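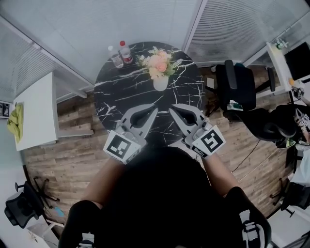

Aba Amegashie writes that she did 13 takes of the same bottle, was told every one of them was usable, and would now like to know why she has to do it again. Fair enough. Her question comes first.

Why do I have to repeat a task I already did correctly?
A single good take teaches the model to do that take. Shift the bottle a hand's width and it will reach, with great confidence, for where the bottle used to be. We ask for 200 takes per task so the objects get moved, the approach changes, and the model has some reason to look at the table. You are welcome to be bored. Please be bored at normal speed.

What counts as one take?
Hands in the start position, the task, hands back in the start position. Scratching your nose halfway through makes it a take about scratching your nose. Stop, mark it as scrapped, and start over.

I fumbled and then fixed it. Keep or scrap?
Keep it, and tick "recovered" in Costis. A fumble followed by a sensible fix is worth having, and we don't get enough of them because everyone is embarrassed and deletes them. Knocking the thing off the table and chasing it under a desk is a scrap.

Can I fumble on purpose?
No. People are terrible actors.

Do the printed square markers on the grippers have to stay visible?
Yes, as much as the task allows. Prado uses them to work out where each gripper is. Sleeves are the usual culprit, so push them up. If a marker is peeling or has coffee on it, swap the panel before you record. Don't improve it with a pen. We have a panel that was improved with a pen.

Shiny tabletops?
Allowed. Glossy stone gives Prado more trouble than a matte surface does, so check the preview before you commit to a whole set. If the tracking jumps around, try closing the blinds. If it still jumps, move to another table and put the first one in the table notes.

Should I clear everything else off the table?
Leave a few things on it. Real tables have flowers and half-finished drinks on them, and a model raised on bare surfaces gets rattled by its first vase. Keep the clutter out of the path of your hands unless the task sheet says otherwise.

Two people are recording in the same room. Is that a problem?
Only if you share marker numbers. Each pair of grippers has its own set, and the sign-out sheet lists which is which. Take the pair you signed for. Where your neighbor's elbow goes is between you and your neighbor.

How fast should I move?
As if you were setting down a drink that belongs to somebody else.

Where do I put the cable?
Behind you or off to the side, with enough slack to reach the far edge of the table. Roll your chair over it and you've found the reason for the spares drawer.

How long is a session?
Plan on 6 short sets with a break after each. Tired hands drift, and Pralov will happily learn the drift.

My counter says 185 and I did 200. Where did the others go?
Plastier drops any take where it loses a marker for too long. The dropped ones are listed under Rejected, with a code. Look at the codes before you write to us. It's usually sleeves.

Will Pralov ever be better at this than me?
At picking up that particular bottle, probably. It won't need the breaks, either.

Last updated 2024-08-18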